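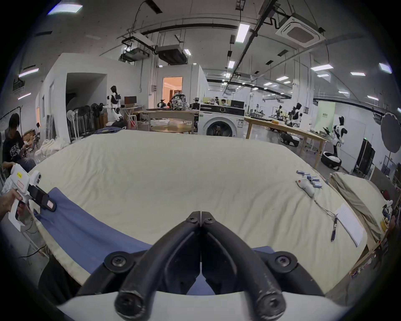 Clearing the big table (Saturday, mostly)

Right. Quick one, kettle's on.

The cream sheet is staying on as the base layer and the blue cloth goes at the near end, where things get folded. Everything else has to find a home. The white mouse with the red mark. The dark pen. Those six little blue cylinders, which wander whereever they like. One sheet of paper I keep meaning to read - might be the Keogh delivery note, might be nothing.

Tan cloths are folded and on the wooden side table, so that's one job off the list. The odds and ends next to them, no. Not today.

Declan Cullinane wants the round table for sorting and I said fine, as long as it gets cleared by 2. He also reckons we need more boxes. Plovton do a pack of 26, which seems an odd number, but ordered anyway.

Still to do: wash the blue cloth (machine's right there, no excuse), find a tub for the small stuff, move the backpack off teh table behind the washer.

More when the boxes come.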